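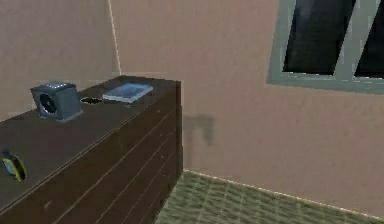

Brown dresser, gray speaker.

I read the Nivton town budget so you don't have to, although I wish more of you would. It runs 107 pages, and the part everyone fought over at the last council meeting takes up one paragraph on page 61. That paragraph sets aside money for a road maintenance contract with an outside firm called Nelix. The old arrangement, where the town ran its own crew out of the yard on Faulkner Street, gets a single line saying it will be "phased down."

Phased down to what? I looked. There is no number. The crew had nine people when I moved here and I'm told it has five now, so I suppose we're already partway through the phase.

The pitch goes like this. Nelix will look after the town's roads for a flat yearly fee, we stop paying to keep old trucks running, and potholes get filled within ten working days of being reported. Council member Tõnu Siliņa, who brought the motion, called it "a grown-up way to buy pavement." I have no quarrel with Siliņa, who answers his email, and I can't say that for the whole council. But when I wrote to ask what happens on day eleven, he told me the penalties were "still being worked out with the vendor." The vote is in May. I would like to see the penalties before the vote.

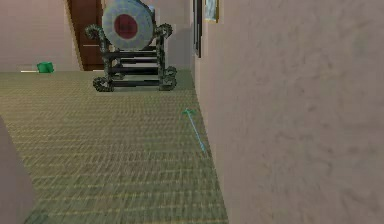

The other thing missing from the budget is any list of which roads come first. Nonder, the next town over, signed a similar deal a few years back, and my sister-in-law lives there, so I've heard plenty. The main drag got new blacktop. Her road got a crew that sprayed orange circles around the holes and left, and the circles wore off before the holes were filled. She could tell you which surface was in better shape, that road or a woven olive-green carpet running down a hallway, and the carpet would win. When she complained, the town sent her to the contractor and the contractor sent her to the town.

Supporters say Nivton's contract will be tighter. Maybe it will. I asked the clerk for a draft and was told it isn't a public document until it's signed, which seems backward to me. I did get the pothole log, after two tries. Last year residents sent in 747 reports. The log shows the date each one came in, but for a good share of them the column for the repair date is blank. So when Nelix promises to do better than the current crew, I'd like to know better than what. We can't compare a promise with a blank column.

I'm not in love with the old setup either. Our crew once patched the same spot by my mailbox three times in one spring, and it's a dip again now. The trucks are in bad shape. If somebody shows me that an outside firm costs less and does the work, I'll say so on this page.

What I'd ask for is pretty plain. Put the penalties in writing, put the street list in the packet, and let people read both for a couple of weeks. The petition going around has over 2,000 names on it, in a town that usually can't fill the folding chairs at a budget hearing. I signed it, with some grumbling about the wording of the second paragraph, which blames Nelix for things that happened before they ever showed up.

The next work session starts at 6:30 in the evening in the library basement. Public comment is at the end, and they've been cutting it to two minutes a person, so write yours down first.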